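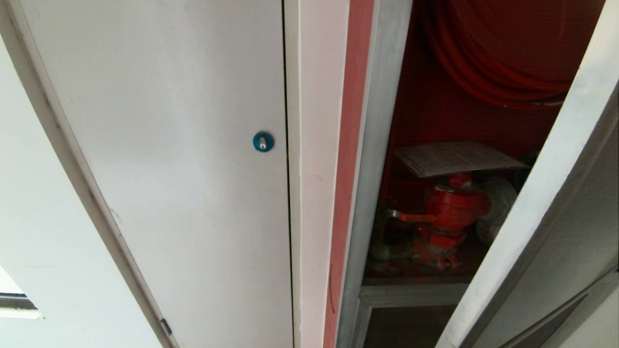 I have lived in my building in Lorenska for four years and until this month I could not have told you where the fire hose was. I walk past it twice a day with groceries! Then the management company slid a note under everybody's door saying the hallways were getting a safety check in December, please move your bikes and shoe racks, and I got curious (nosy, Zoi would say) and went to have a proper look. I guess I was expecting a little brass nozzle and some folded canvas, like in old movies. What's in there is a big red hose wound up in wide loops, with a chunky red valve standing underneath it and a sheet of tiny print lying on top of the equipment. Even the inside of the compartment is red. And the white door beside it has this round teal-blue lock, a really pretty color, and now I want it for my kitchen drawers.

My friend Zoi Xenos used to do office moves for a firm over in Edcombe, so she has spent more time in stairwells than anyone I know. I called her that night to ask if regular people are supposed to use those hoses. Her answer was basically no, get out, close your door behind you and let the fire department deal with it. Fair enough. She also asked if my own smoke alarm worked and I had to go stand on a chair while she waited on the phone. It did not work. The battery was one I'd put in when I moved here, I'm pretty sure.

So that turned into a whole evening of hallway stuff. I moved my shoe rack inside, where it now blocks the closet, and I finally took the broken umbrella down to the trash. The boots can live on a tray by the door until spring. I still have a box of picture frames from my old place that's been sitting out by the stairs so long the neighbors probably think it came with the building, and it weighs a ton, so if anyone nearby wants frames, please write to me!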